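Plarnwood
Textile care, folding and storage

About us

Plarnwood washes, folds and stores household textiles for private homes and small guest houses. Most of the work is blankets: fleece throws, quilts, cot covers and the heavier wool pieces that are put away in April and asked for again in autumn. We also write the folding sheets that go out with every return, so that a customer can put a blanket back on the shelf at the size it arrived.

The business started in Postau with one sorting room and 2 washing machines. A second room opened later in Mösli and now handles all folding and storage. Washing remains in Postau.

What we handle

Fleece makes up the larger part of the intake. It is light, it does not crease in the way cotton does, and it will not hold a fold unless the layers are laid flat first. Plain and printed pieces follow the same method. Printed children's blankets are folded with the print outwards so that they can be picked out from a stack without being opened.

Each piece is checked on both sides before folding. Loose threads are trimmed, pulled hems are noted on the card, and any piece over 300 g per square metre goes to the lower shelves. 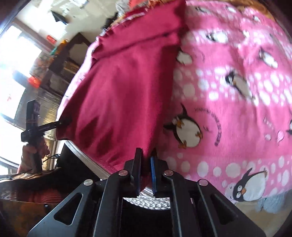 Dark magenta fleece held at its lower edge, with a pink penguin-print blanket to the right.

How we fold

The blanket is laid out on a wide, soft surface and smoothed from the middle towards the edges. The long sides are brought together, corners matched, and the fold is pressed flat with the forearm. The short sides follow. A standard throw is folded to a width of 21 cm for narrow shelves or left as a broad rectangle for beds and chests. The customer chooses on the order form.

Where a set contains more than one blanket, the largest is spread out as a base and the smaller ones are folded on top of it. This keeps the set together and keeps the fabric off the bench. Colours that may shed, chiefly dark reds and navy, are washed separately before they are placed on anything pale.

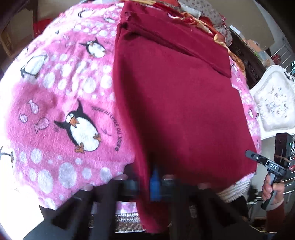

A loose flap at the top of a fold is turned in last. If it is turned in too early the upper layer slides, and the piece has to be opened and laid out again. Fleece should be lifted with both hands under the fold and never by one corner once it has been finished.

Storage

Folded pieces are kept on open shelves, no more than five to a stack. Wool is bagged in cotton. Fleece is left unbagged unless it is to be stored for longer than one season. The shelving follows our own Hillico plan, a numbering system in which each position carries the customer code, the fabric and the folded width. The Mösli room has 100 positions, nearly all in use through the summer.

Orders and returns

Items may be left at either address. Please empty any covers and remove pins or badges. A card is filled in at the counter and one half stays with the blanket until it is returned. Folding sheets are printed on one side and can be sent again on request.

We do not take electric blankets, leather or rugs with a rubber backing.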